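I've had the Avier two-arm kit on trial since February, and this is the post about laundry. The arms come from Nedico with soft-touch fingers and a folding routine called Goodwin, which you pay for by the month after the first 48 hours of use.

Setup took 11 minutes once I'd found the right power lead. I gave it red tops on a grey padded surface – decent contrast, so a fair start. 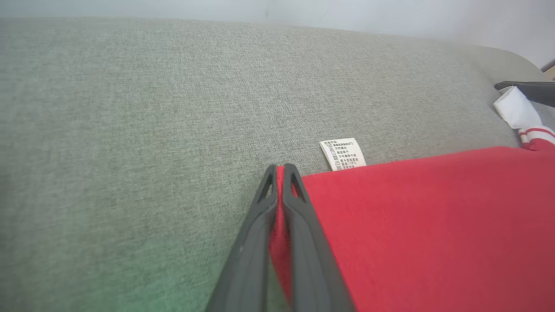

Page 2 of 3

The fingers are slim and close tightly enough to hold a single fold of knit. Care labels are my main worry. One was sticking out past the edge of the red fabric, very near the tips, and the routine has no setting to look for labels or tuck them in. Nedico's support desk told me it's on the list.

Collars and cuffs are the other thing to watch. Goodwin likes a striped edge because it's easy to find, but it doesn't always know which edge it has got. I'd spread tops out by hand before pressing start.
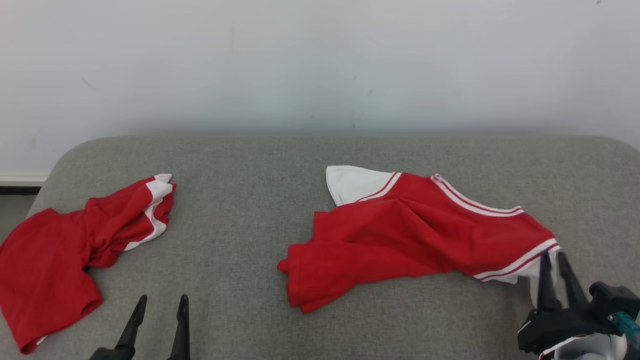 *Two red tops, with the right gripper at a white-trimmed cuff.*

Zullo sells spare fingers in packs of 12, and they fit without an adapter. The maker says a pair is good for 1000 picks. I haven't got near that yet.

I'm keeping the kit for another month. Towels next, then I'll try it on socks.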